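Search this site
Type and press enter

4 min read

Stop throwing away the slow ones
2025-12-24

When we started gathering examples at the Cakthorpe workshop in August, we had one rule for what to keep. If the arm picked up the part and set it where it belonged, and did it inside the time limit, the run went into the set. Everything else was deleted the same evening. By the end of the month we had 1,023 runs and a policy that could do the task well as long as nothing was out of place.

I now think the rule was wrong, and I think a lot of small groups are following the same one.

The trouble is what the rule selects for. A person driving an arm by hand learns quickly which starting positions are easy. If slow runs get deleted, that person will set the part down where it is easy to reach, turned the way the fingers like it. No one has to be told to do this. We checked our starting positions afterward and most of them fell in a patch of table I could cover with my hand.

A slow run often holds the thing the learner is short of. The operator comes in at a bad angle, sees it, backs up, turns the wrist and comes in again. That is a correction, and it is recorded from start to finish by someone who knows how to make one. We deleted 281 runs in the first month. I would trade a good part of the clean set to have them back.

The usual objection is that a learner copies what it is shown, so if you show it hesitation you get hesitation. I have seen this happen. Our Sirico build picked up a pause above the part that had no use at all, and it came straight from one operator's habit of stopping to look. So I am not arguing for keeping everything. A pause with nothing after it can be trimmed. A dropped part with no recovery should be labeled as a failure and stored apart. What I object to is using the clock as the only judge.

We changed two things for the second set, which we call Kalta. The starting layout is now drawn from a list, and the operator has to use what comes up, even when it is awkward. And each run gets a short note saying whether there was a correction in it. The note takes a few seconds to write. Kalta has 1,195 runs, and 55 of those are ones the old rule would have thrown out for time alone.

It costs more. Sessions are longer and people get tired of bad layouts. The printed markers help with the bookkeeping, but they don't help with the boredom. I would still rather have a smaller set gathered this way than a large one made of the same easy reach over and over.

If you run a collection of your own, look at your deleted folder before you empty it. Ours was already empty by the time I thought to look.

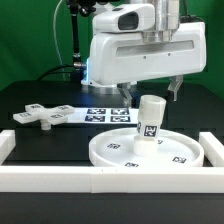

The arm over a marked cup and tray, fingers open.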